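Sorting household clutter: does a tidying method hold up?
Project report, Skumuslow module, September

2. Method and first doubts

The Vurnen guide claims that any mixed pile can be cleared with one rule: soft things first, wrappers last. We were not convinced. Its authors tested the rule on 21 piles, all of them made up of clothes and boxes, and gave no results for packaging. Our own pile was spread over a pink plush blanket and mixed fabric with food wrapping, mesh and foam netting.
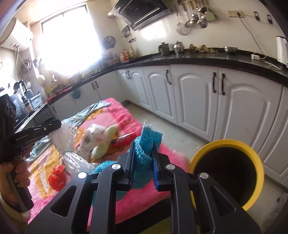
The first problem was deciding what counts as soft. Mesh cloth folds like a garment but snags like packaging, and a foam fruit net is softer than most towels. The guide puts both under "other", so we had to write 3 extra rules of our own before we could go on. That already weakens the claim that one rule is enough.

The second problem was the bin. Plastic bags hold air and take up far more room than their weight suggests - the guide's advice to "drop and move on" ignores this completely.
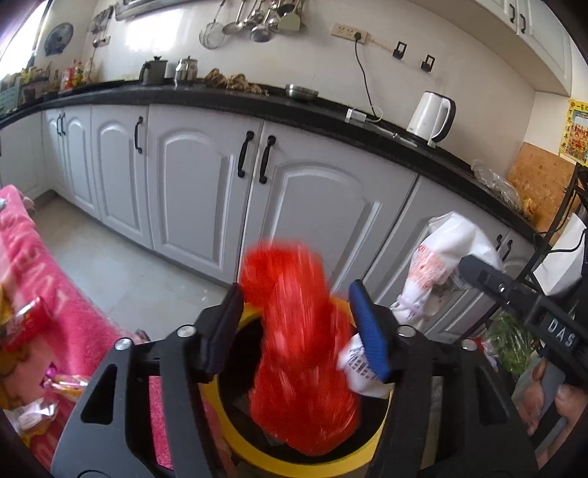 Figure 2. Red plastic bag at the yellow-rimmed bin, with wrapped items still on the pink cloth.

We would want a second trial with a different pile before recommending the rule to anyone. The guide's score of 100 for ease of use has no scale attached, and we have left it out of our tables.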